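Mokus 厨房用水事件数据集 说明文件

概述

Mokus 是一个住宅厨房水槽用水事件数据集，收录 Drarnutville 地区 34 户家庭的冷水与热水支管流量记录，共切分出 2,008 个用水事件，其中 1,112 个带有住户自填的用途标签。数据以 CSV 文本发布，附带切分脚本和校准表。

本说明文件对应当前发布版。旧版中 events.csv 的 duration 字段以毫秒计，当前版统一为秒，沿用旧版读取代码前需先改换算系数。

适用范围

数据集面向以下用途：末端用水量估计、用水事件切分算法比较、热水等待损失分析、龙头流量特性建模。

不建议用于推算地区总用水量。样本户由住户自行报名，户型偏小，老年独居户不足，且只覆盖厨房支管，不含卫生间、洗衣机和室外用水。装有洗碗机的住户，洗碗机支管位于传感器下游时会混入读数，此类住户在 households.csv 中以 dw_mixed=1 标出。

目录结构

mokus/
 households.csv　住户与安装信息
 events.csv　事件级汇总
 labels.csv　用途标签
 raw/　逐秒流量，每户一个文件
 calib/　传感器校准表
 tools/　切分与检查脚本
 CHANGES.txt

采集条件

流量传感器安装在水槽下柜内，冷、热支管各一只，位于角阀与龙头软管之间。传感器为 Stusell 的涡轮式脉冲型，记录器按秒累计脉冲，原始脉冲数不做平滑处理。记录器时钟在安装和拆除时各对一次，期间的漂移按线性分摊，修正量写入 households.csv 的 clk_corr 字段。

安装前登记水槽形式、盆体尺寸、龙头类型、出水口是否带起泡器、台面材质。台面材质与流量无关，登记目的是供后续溅水调查分组。盆体材质分为不锈钢、陶瓷、石英复合三类，其余归入 other。

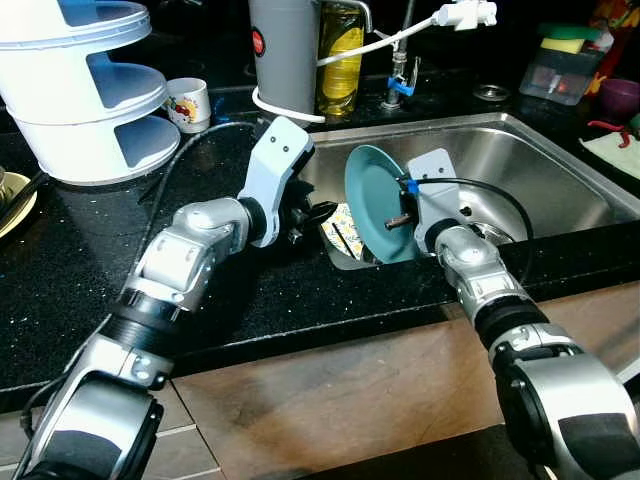
图 1　深色花岗岩台面，矩形不锈钢水槽。登记编码：counter=granite，basin=steel_rect。

每户连续记录一个采集期。采集期内住户更换龙头、起泡器或角阀的，从更换时刻起另立一段，段号写入 seg 字段。跨段事件已删除。

停水和检修时段由住户在记录单上填写，另以支管长时间零流量作交叉核对。两者不一致时保留数据，在 flag 字段置 2。

字段说明：events.csv

hh_id　住户编号，字符串，与 households.csv 对应
seg　段号，整数，从 1 开始
ev_id　事件编号，户内唯一
t_start　事件起始，自该户采集期零点起的秒数
duration　持续时间，秒
vol_cold　冷水体积，升
vol_hot　热水体积，升
q_peak　合计峰值流量，升每分钟
n_pulse_gap　事件内部短暂关水的次数
flag　质量标记，见下文

t_start 不提供绝对日期。一日内的时刻可由 tod 字段取得，精度降为整点。缺失值写作空字段，不使用 -1 或 9999。vol_hot 为空与 vol_hot 等于 0 含义不同：前者表示该户未装热水支管传感器，后者表示热水侧无流量。

事件切分

切分由 tools/segment.py 完成。规则取自 Selvanayagam 切分法，以下简称 S 法：合计流量超过下阈值时开启事件，低于下阈值并持续超过合并间隔时关闭事件。合并间隔内再次出水的，并入同一事件，n_pulse_gap 加一。

阈值按传感器个体设定，存于 calib/ 下的同名文件。低于起动流量的滴漏不可见，由此造成的体积低估未作补偿。阻力较大的旧龙头受此影响更明显，比较户间小流量用水时需要留意。

合并间隔是影响事件数的主要参数。间隔缩短后，一次洗碗会被切成多个事件；间隔延长后，相邻的接水与洗手会被并成一个。发布版只给出默认间隔下的结果，其他间隔可由 raw/ 重新生成。重新生成后的 ev_id 与 labels.csv 不再对应，需按时间重叠重新匹配，脚本为 tools/rematch.py，匹配准则为重叠时长最大者优先。

用途标签

标签由住户在水槽旁的记录单上勾选，共 6 类：

wash_dish　清洗餐具与炊具
wash_food　清洗食材
fill　向容器注水，含水壶、锅、水罐
hand　洗手
clean　擦洗台面、盆体等
other　其他或无法归类

一个事件只保留一个主标签。住户勾选多项时，以勾选顺序的第一项为主，其余写入 label_alt。fill 类的判断以水进入容器为准，容器大小不限；先涮洗再注水的按 fill 处理，涮洗部分不单列。容器外形与容积另有简易登记，带盖者记 lid=1，容积由住户按容器标识填写，无标识者留空。
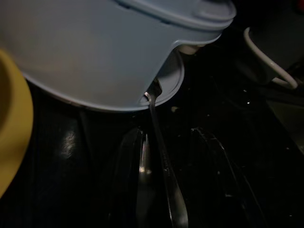 标签质量

记录单存在漏填和补填。补填指住户在事件结束较久后回忆填写，由住户自行在单上画圈注明，对应 late=1。训练分类模型时可先排除 late=1 的样本，再观察指标变化。

hand 类漏填最多。该类事件短、流量小，未标注事件中估计也以此类居多，因此带标签子集的类别比例不能代表全体事件。other 类内部差异大，包括冲洗滤网、给盆栽取水和试水温，不宜当作一个同质类别使用。

wash_dish 与 clean 的边界依赖住户理解。记录单印有简短提示：冲洗对象是可移动器具的选前者，是固定表面的选后者。两类在流量曲线上没有稳定差异，混淆属于预期结果。

器具登记为可选项，只填大类：

plate　盘、碟类，颜色与材质不登记
bowl　碗类
pot　锅类
utensil　勺、叉、刀、铲等长柄或手持器具
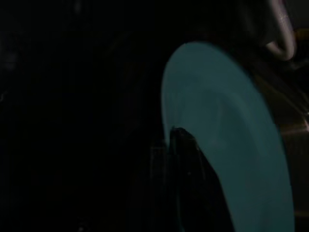

board　砧板
mixed　多类混洗，无法分开

器具大类的填写率低于主标签，空值占多数，仅供参考。

质量标记

flag=0　正常
flag=1　脉冲计数出现单点尖峰，已按前后值线性替换
flag=2　停水记录与零流量时段不一致
flag=3　时钟漂移超出线性分摊的可接受范围，t_start 仅供排序
flag=4　冷热两侧起始不同步，疑似热水侧传感器卡滞

flag 为单值字段。同一事件满足多项时取编号最大者，低编号的问题不再体现。需要完整标记的，可运行 tools/check.py 并加参数 --all-flags，输出为按位组合的整数。

体积统计建议只用 flag=0 和 flag=1。时刻分析应排除 flag=3。flag=4 的冷水体积仍然可用，热水体积应按缺失处理。

校准

每只传感器在安装前和拆除后各做一次称重法校准，水流入容器后称重，换算为体积，再除以脉冲数得到脉冲当量。前后两次当量之差写入 calib/ 的 drift 列，发布版采用两次的平均值。水垢较重的住户，拆除后当量偏移更大，方向不固定。

热水侧未做温度修正。热水密度差异引起的体积偏差小于传感器自身的重复性误差，需要质量流量的使用者应自行修正。

称重在各户水槽内进行，盆内器具需在称重前移开，龙头出水口到容器口的高度保持一致。

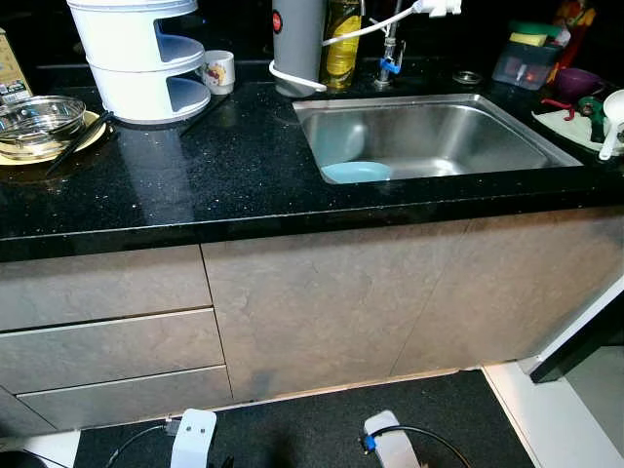
高度不一致时，溅出量会改变称重结果，带起泡器的龙头受影响较小。盆体较浅、容器无法直立的住户改用软管引出，在 calib/ 中以 method=hose 标出。软管内残留水在两次称重之间不排空，以保持起始条件相同。

读取示例

import pandas as pd
ev = pd.read_csv("events.csv", dtype={"hh_id": str})
lb = pd.read_csv("labels.csv", dtype={"hh_id": str})
df = ev.merge(lb, on=["hh_id", "ev_id"], how="left")
df = df[df["flag"].isin([0, 1])]

hh_id 含前导零，不指定 dtype 会被读成整数，合并后与 raw/ 的文件名对不上。

划分建议

训练集与测试集应按住户划分。同一户的事件共享龙头特性和使用习惯，按事件随机划分会高估泛化性能。tools/split.py 提供按户分组的固定划分，随机种子写在脚本首行，报告结果时请注明是否采用该划分。

已知问题

households.csv 中个别住户的 aerator 字段在安装单与拆除单上不一致，发布版取安装单的值。
raw/ 文件的末尾可能有一段拆除过程中的零星脉冲，events.csv 已剔除，逐秒数据中仍保留。
label_alt 的分隔符为竖线，早期批次用过分号，现已统一；若仍遇到分号，请通过仓库的问题页报告，附 hh_id 和 ev_id。
tools/rematch.py 在合并间隔设为零时运行很慢，输出正确。

隐私处理

住户编号为随机分配，不含地址和报名顺序信息。绝对日期、户主姓名、门牌和水表号均未收录。记录单上的自由文字备注未发布，仅 6 类标签和勾选项转录入库。住户撤回同意后，相应文件在下一版删除，编号不再复用，CHANGES.txt 只记录被删除的编号。

许可与引用

数据按署名方式许可使用，脚本另附许可文件。引用时写明数据集名称 Mokus 和版本号，使用了自行重新切分的事件时，一并给出合并间隔与下阈值。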